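The Long Education of a Noodle-Packing Robot

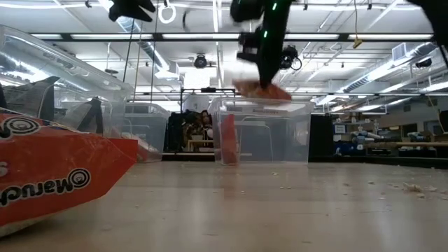
Why is it so hard to teach a robot to move a packet of noodles? Because the packet crinkles, slides and catches the light differently every time it's touched, so a motion that worked a minute ago may be no use at all now.

Shafiq Gazi has been living with that problem since June, and he talks about it the way some people talk about a beloved but badly behaved dog. His team at the Munasinghe lab in Plonley calls its method Tidley, and the idea is simple enough to explain over lunch (he explained it to me over lunch, twice, and the second time was better!).

Most systems learn by copying a person's full demonstration, start to finish. Tidley chops each one into short pieces, a grasp, a lift, a trip over the rim of a clear bin, and lets the arm practice whichever piece it's worst at. The team recorded 2,691 demonstrations and found that 1,840 were enough to match their older model, which had needed every last one.

Clear plastic bins were a choice Gazi half regrets, what with all the reflections from the ceiling lights, but he wanted the cameras to have a hard time of it. Red wrappers, too, shine like anything. Of the 457 failed lifts the team went back and studied, 60 came down to the arm misjudging the rim, and he's still chewing on those.

Next he'd like to try bags of rice, which he says with a sort of happy dread.

Related stories
Bundness Tries a Softer Gripper
What Warehouse Robots Learn From Mistakes
A Morning in the Plonley Machine Shop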